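The Pouch Problem (and a Strawberry)

So we're going to Trilisley again in October, which means I've started packing in my head already, and packing in my head always turns into dumping half a drawer onto a table and seeing what fits in what. My husband thinks this is a sickness. He packs in the time it takes the coffee to brew and then borrows my toothpaste for four days.

I've been on a tiny bag kick all year. It started when my old toiletry case finally gave up, a big stiff black brick of a thing I got on clearance at Zacharopoulos back when I thought I needed to carry a hair dryer everywhere. The zipper went on the way home from my sister's and I had to hold it shut with a hair tie (very glamorous, walking through the lobby like that). After that I swore I would only use soft pouches, the squishy kind that mold themselves around whatever's inside and can be jammed down the side of a suitcase.

I love them. I do! But they have opinions. A stiff case just sits there with its mouth open while you throw things in. A soft pouch flops over the second you let go, and then you're fishing around for the opening with a toothpaste tube in your other hand. My rule now is biggest thing first, always. The toothpaste goes in flat along the bottom and gives the whole bag a bit of a spine. If you put the little stuff in first it all slides into one corner, and the tube ends up standing on end with its cap sticking out of the zipper like a periscope.
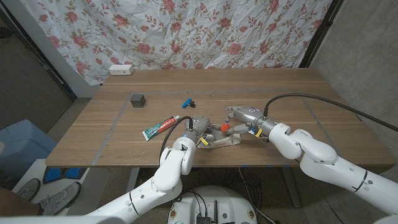 I've also gotten picky about full-size toothpaste. For years I bought the travel ones, and every single trip we ran out on the second-to-last night, and I'd be standing in some gas station paying too much for another travel one. A regular tube of Colgate takes up hardly any more room if you've been using it for a while and it's rolled up a little. Leave the cap end toward the zipper so you can grab it at midnight without unpacking your whole life.

Then there's the little stuff. You know the little stuff. Things that don't belong to any category and are too small to pack on their own, so they roam the suitcase and turn up in a shoe. I used to keep them in an old mint tin but it rattled and drove me nuts in the car. Now they get their own pouch, and I'm allowed whatever fits in there and nothing else. When I can't get it closed, something stays home. I've broken this rule every time so far, but I feel good about having it.

My friend Leonidas Kourkoulas got me onto packing snacks in a fabric pouch too. He drove all the way out to Sorkow last summer, 915 miles with two kids in the back, and he said the best thing he did was give each kid their own zip bag of food so there was no passing things around and no crying over who had more. I tried it on a shorter drive and he was right. I will say this: berries in a fabric pouch are for people who enjoy doing laundry. Use a little container. I learned that one on a Thursday, in traffic, wearing white pants. The color, though! A red strawberry next to that soft creamy fabric is so pretty I almost don't mind.

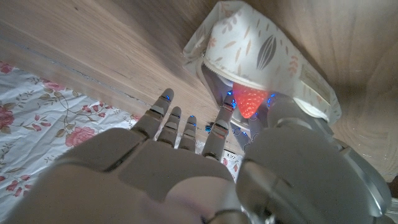
One strawberry and my favorite leafy print.

Anyway, about prints. I know plain canvas would be more sensible and wouldn't clash with everything I own. But I can find a patterned pouch in a dark hotel room, in an overstuffed tote, under the passenger seat, anywhere. My plain navy one has been missing since spring and I'm convinced it's somewhere in this house being navy. My sister bought a whole matching set from Jevesness, six sizes, all the same gray stripe, and she has to open every one of them to find her contact lenses. I've watched her do it and I said nothing, and I'd like some credit for that.

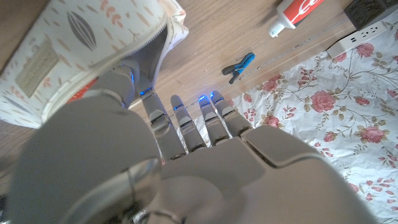
Zippers matter way more than the print, if I'm being a grown-up about it. I check them in the store now, back and forth a bunch of times like a crazy person, and if it snags even once I put the bag back. I like one that runs along a whole edge, so when you've only got it partway open the fabric folds back and you can already get in there. A short zipper in the middle of a panel is a mail slot. The padding is nice too, because a soft pouch doubles as a bumper for anything breakable. I tuck my perfume between two of them and it has survived every trip but one, and that one involved stairs.

Next up is figuring out shoes, and I'm already mad about it. If you've got a way of packing boots that doesn't eat the whole suitcase, please leave it in the comments before I end up wearing them in the car again.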